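Section 5: Setting up the glass rack and drying mat

Time for the fun part – your Romard rack gets its first load! Have your everyday glasses and picnic cups handy, and clear a good stretch of bench.

1. Lay the mat flat toward the back of the bench, and smooth out any curl at the corners.

2. Stand the rack beside it. Press gently on the centre post and check for wobble. If it rocks, give the base a quarter turn and try again (a hand-tightened fit is plenty).

3. Bring your cups and glasses over. Mixed sets are great, and we love seeing bright plastic next to clear glass.

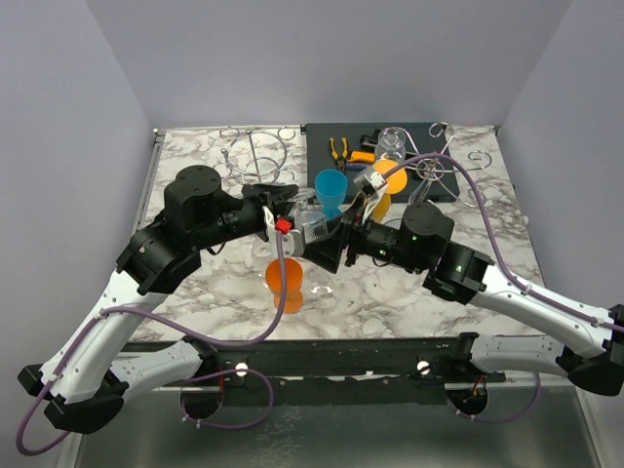 4. Load the tumblers first, one low on each side, then work your way up. Keeping the weight even makes a huge difference to how steady the rack feels.

5. Stemmed glasses can go upside down on the mat, rim flat, with a finger's width between them.

Note: Plastic cups are light and tip easily in a breeze. Put them on last.

Caution: Stand up any glass lying on its side before you reach past it. On a smooth benchtop it can roll a surprisingly long way. Put tools away before loading.

Leave everything for some 30 minutes, then give the rims a quick wipe. For the wall-mounted Minanley rack, go to Section 6.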